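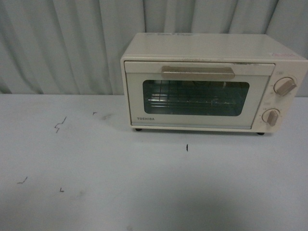
Toaster oven in the Skarkberg guest kitchen – questions and answers

Search this site Enter keyword Go

Which oven do I find in the kitchen?
It is a small Toshiba, cream color, with a wire rack inside. The controls are on the right of the door. It has some scuffs from the years, but we check it every February.

May I use it at any hour?
Please use it from 7 a.m. until 10 p.m. The rooms above the kitchen hear the bell very well.

How much bread fits in?
We recommend not more than 4 slices at one time. For a frozen pizza, please cut it first into halves.

Can I put a plastic box inside?
No, also not for one minute. Metal and oven glass are fine.

How do I clean the crumbs?
Pull out the plug and wait until the oven is cold. Then wipe the rack and the door glass with a damp cloth – no steel wool, please.

The label on the top is faded. Where are the instructions?
Otakar Ondrejka keeps a paper copy at the desk in room 52. You can borrow it and bring it back the same evening.

Can I take the oven to my room?
Unfortunately not. The sockets in the rooms are only for lamps and phone chargers.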